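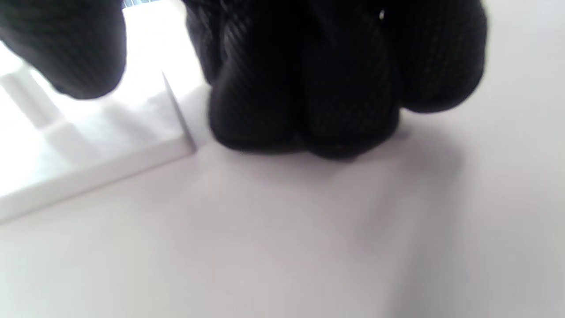
Bundgaard Opens Glove Recycling Program to Small Workshops

Collection boxes available from April; first 200 sites pay no setup fee

PRADGATE – Bundgaard, a supplier of workwear and hand protection, is opening its glove take-back program to workshops, garages and small manufacturers. Until now the program was limited to customers with a yearly supply contract. Starting in April, any business with a delivery address in the Pradgate or Clenduten service areas can order a collection box, whether or not it buys its gloves from Bundgaard.

Knit work gloves are hard to recycle through ordinary textile collection. Many are made of mixed fibers, and coated styles have a layer on the palm and fingers that has to be separated from the knit before either part can be used again. Most used pairs go out with general waste.

Under the program, used gloves are collected at the workplace, sorted by fiber and coating at the company's Clenduten warehouse, and either washed for reuse or shredded. Shredded material is sold as filling for moving blankets and floor underlay. During the trial period, 3,732 pairs were collected from contract customers.

"The gloves we got back were in better shape than we had planned for," said Þórarinn Þórarinsdóttir, head of product at Bundgaard. "A lot of them had been thrown in the box because one finger had gone through. The other glove was fine. We now wash and re-pair those, and they go out again as seconds."

Re-paired gloves will be sold under the Undance name, a new line that also includes first-quality uncoated knit gloves in black and gray. Undance seconds are matched by size and color but may differ slightly in wear. They carry no cut or heat rating and are meant for packing, shelving, light assembly and general handling. Customers who need rated protection should continue to order from the main Bundgaard catalog.

How the boxes work

Each box is delivered flat and folds together without tape. When it is full, the customer closes the lid, attaches the return label and books a pickup by phone or through the Bundgaard website. Pickups are made between 8 a.m. and 4 p.m. A replacement box is left at the same visit.

The box accepts knit gloves in any color and from any maker, with or without a palm coating. Gloves soaked in oil, solvent or paint cannot be accepted, and neither can leather, disposable nitrile or latex gloves. Gloves that have been used with hazardous materials must be disposed of under the rules that apply at the site. Boxes found to contain them will be returned at the customer's expense.

The setup fee is waived for the first 200 sites to register. Each site may hold up to two boxes at a time. Pickup is free for contract customers and is charged at a flat rate for all others. The current rate is listed on the order form.

Sizing guide updated

Bundgaard has also revised its printed sizing guide. Sorting staff in Clenduten noted that many returned gloves were stretched across the knuckles or worn out early at the fingertips, which can point to a poor fit. The new guide asks the wearer to measure around the widest part of the hand, leaving out the thumb, and to check the length of the middle finger as well. Copies will be packed with each collection box and can be ordered separately at no charge.

"We would like people to get the right size the first time," Þórarinsdóttir said. "A glove that fits lasts longer, and it is easier to pick up small parts with it."

Registration is open now through the Bundgaard website and at the trade counter in Pradgate. Undance gloves will be available from the same counter in April, with online orders to follow.

About Bundgaard

Bundgaard supplies gloves, aprons and workwear to manufacturers, warehouses and trade customers. The company has its head office and trade counter in Pradgate and a warehouse in Clenduten.

Press contact: Bundgaard press office, Pradgate. Product samples are available to trade publications on request.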